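Chapter 2
Choosing and Testing a Gripper

What you will learn

How finger shape and finger stiffness change the way a robot holds an object
How to set up a fair comparison between grippers
Why the place you put an object down deserves as much attention as the place you pick it up
How to write a trial record that another person can use
What to do when the gripper, the arm and the camera could each be to blame

Key words: compliance, contact patch, approach, clearance, drop, slip, trial, baseline

Before you read

Pick up an apple and put it in a bag. Do it again, slowly this time, and watch your hand. Your fingers probably opened wider than the apple well before they reached it. They closed until the skin of your fingertips flattened a little, and then they stopped closing, though you never decided on a number for how hard to squeeze. When you lowered the apple into the bag, your hand went in after it. The backs of your fingers may have brushed the edge. You didn't mind, and neither did the bag.

Now do it with two spoons, one in each hand. Everything you just did without thinking turns into a problem you can feel, and it's a wonderful one! That is the problem we will spend this chapter on.

From the arm to the fingers

Chapter 1 was about arms: how joints are named, how far an arm can reach, what it means to say that an arm is repeatable. An arm is the part people notice, and a good arm is a joy to watch. But the arm never touches the fruit. All it does is carry the gripper to a place and hold it at an angle. The last small stretch of the job, where the robot meets the world, belongs to the fingers.

The lab work described here was done in Costello on one bench with one arm, driven by the Pletetti controller you met in Chapter 1. Two grippers were compared. The first was the Provow, a parallel gripper with flat, stiff jaws that slide toward each other in a straight line. The second was the Flilline, which has curved fingers with ribs on the inside. The Flilline fingers bend where they meet an object, and the ribs let the inner face follow the object's shape.

It would be easy to look at those two descriptions and guess the winner. Please make that guess now and write it in your notebook, along with your reason. Students who write down a guess learn far more from the results than students who wait to be told, and being wrong on paper is a fine way to start.

2.1 Stiff and soft

A stiff jaw touches a round object over a very small area. Engineers call that area the contact patch. With a small contact patch, all of the squeeze goes into a little bit of skin. Push too hard and you bruise the fruit; push too lightly and it swings or slips.

A soft finger gives way as it closes, so the contact patch grows. The same squeeze is spread out. This giving way is called compliance, and it does two jobs. It protects the object, and it forgives the robot. If the camera reports that an apple is slightly to the left of where it really is, a compliant finger may still wrap around it.

There is a price. A finger that bends when it meets an apple also bends when it meets anything else. It bends under load, so a heavy object can sag in its grasp. It may not close in quite the same place each time. And because curved fingers need room to swing open, they take up more space around the object than flat jaws do. Keep that last point in mind – it will come back before the chapter opening is over.

2.2 Why fruit?

Fruit makes terrific test material. You can buy it anywhere, it is safe to drop, and it refuses to be uniform. A tangerine is close to a ball. A pear is narrow at one end and rolls in a curve. A plum is small and smooth, with a skin that gives little for a stiff jaw to hold on to. A star fruit has ridges that can fall neatly between two fingers or get in the way of them, depending on how it happens to be lying. A dragon fruit has soft scales that stick out, and the scales fool a camera about where the body of the fruit begins.

Fruit also changes. The peach you test in the morning has been handled all day by the time you test it again, and it is a softer peach. So mix up the order of your trials. If every Provow trial comes before every Flilline trial, you have compared a gripper on fresh fruit with a gripper on tired fruit, and your table of results will not tell you which difference mattered.

2.3 One change at a time

A fair comparison changes one thing. Here the thing is the gripper. The arm stays the same, and so do the controller settings, the camera position, the lighting, the height of the table and the container the fruit goes into. That sounds simple until you try it. The two grippers differ in length, so the arm must stop at a different height for each one. They open to different widths, so the path to the fruit may need to change as well.

You can't make those differences go away, and you shouldn't hide them. Write them down. In the Costello work, the sheet for each gripper lists the stopping height, the opening width and the speed of the last part of the approach. When a reader asks whether the Flilline did well on plums because of its ribs or because it came in more slowly, the sheet has an answer ready.

A baseline helps too. Before the first trial of a session, run the arm through the full motion with no object at all. Listen to it. Watch the cable. A cable that catches will pull on the wrist, and a pull on the wrist looks just like a bad camera reading when you come to study the numbers later.

2.4 What counts as a success?

Decide this before you begin. Suppose the gripper lifts a pear, carries it across the table, and the pear turns in the fingers on the way. It lands in the container stem down. Is that a success?

For a packing line that wants every stem pointing up, it isn't. For a sorting job, it's fine. The Costello trials used a simple scale:

Clean: the object is lifted, carried and released inside the container without a visible slip.
Rough: the object ends up in the container, but it slipped, turned or was let go from too high.
Drop: the object leaves the fingers before it reaches the container.
Miss: the fingers close and the object is not between them.
Touch: the gripper or the arm pushes the container or a nearby object out of place. A touch is recorded along with one of the other four.

The full set came to 463 trials. Of these, 55 were marked with a touch, and the touches turned up in places that the early plans for the work had hardly mentioned. Most of the planning had gone into the pick. The camera had been tuned for the pick, the finger angles had been tuned for the pick, and a great deal of the bench time had been spent watching fingers close. Yet a large share of the touches came at the other end of the trip, over the container, where the robot was supposed to do the easy part: open and let go.

If you have ever tried to set a full mug into a crowded sink, you already know the feeling.

2.5 The other end of the trip

Think about what a container asks of a gripper. It has walls. The fingers must come down between them, or stay above them and let the object fall. Going low gives a gentle release and a high chance of bumping a wall. Staying high keeps the walls safe and gives the fruit a longer fall. Every stopping height is a trade between those two.

Then the fingers open, and while they open they get wider. Flat jaws slide apart and need a clear strip on either side. Curved fingers swing outward, so they need a clear space shaped more like a fan. The room needed for this is called release clearance, and you can measure it with a ruler and a sheet of paper: hold the gripper still, mark the fingertips closed, mark them open, and draw what lies between.

Cameras add a twist. A container with slots in its walls shows the table through them, and some depth cameras return a patchy wall as a result. Ask the software where the rim is and it may give a slightly different answer each time.

Try it yourself

Set a basket or box on a table and draw the path you would give the gripper, once for going low and once for staying high. Mark where the fingers are when they open. Then study a release position over a real basket and decide whether your drawing leaves the same room on each side.

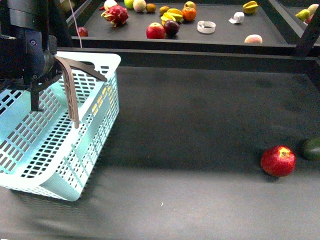 Costello, 04/09/2022

With the fingers open over a slotted basket, one hangs down inside it and the other reaches out along the top rim. Look back at your fan-shaped drawing and ask what would happen to that second finger if the arm came lower by the width of your thumb. Would it clear the rim, rest on it, or press down? Sketch all three. Then turn the wrist in your drawing so that the fingers open along the basket's length, and sketch them again. Keep both pages for Section 2.6, where you will turn them into a release height and a wrist angle for the Pletetti controller.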